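**Shared conference table: what stays, what goes?**

**zirnud_clerk**, May 27, 2019

We inherited the big table when Lasness moved upstairs. Lovely table, pale, shiny, rounded at the edge. It attracts objects the way a porch light attracts moths. I would like a rule before June. Paper, cups, the red bottle and the mouse are all up for discussion.
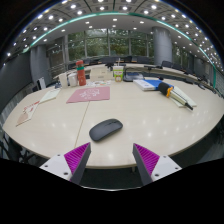 Does a mouse count as room equipment or personal property?

Room equipment, if it's paired to the room's computer. Otherwise it goes home with whoever brought it.

**Fenna Hendriks**

Fine by me, but can we do the leaflets first? I've moved the same ones to the rack twice and they come back. At Dondden we had a tray. Everything left after a meeting went in the tray, and the tray went to reception at six. People grumbled for a week and then started carrying their own cups.

**barua_basement**

A tray is just a smaller table. You'll have 200 leaflets in it by the end of June.

**Fenna Hendriks**

We had 24 people using that room and the tray never filled up. Try it before you bury it.

**kobe_vl**

Against the tray, for the record. Half of what's out there gets used. I put the mouse down next to the pink thing because I'm coming back to it after lunch, and if it's gone I'm the one crawling around extension 3178 asking for a spare. Leave the working stuff in the middle and clear the drinks.

**barua_basement**

Kobe Van Leeuwen defending clutter, mark the calendar. Drinks I agree on. There's a seam in that tabletop and I don't want to find out where coffee goes when it gets in there.

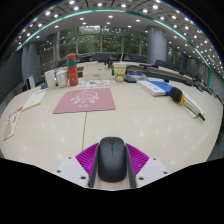 ### Draft rule, second attempt

**zirnud_clerk**

- Cups and bottles leave with their people.
- Mouse stays, in the middle, by the pink thing. Kobe wins that one.
- Leaflets and books go on the rack by the door.
- Tray on trial through June. Fenna picks the tray.

**Fenna Hendriks**

Already have one. It's orange.

**kobe_vl**

Of course it is. Who decides what counts as a book?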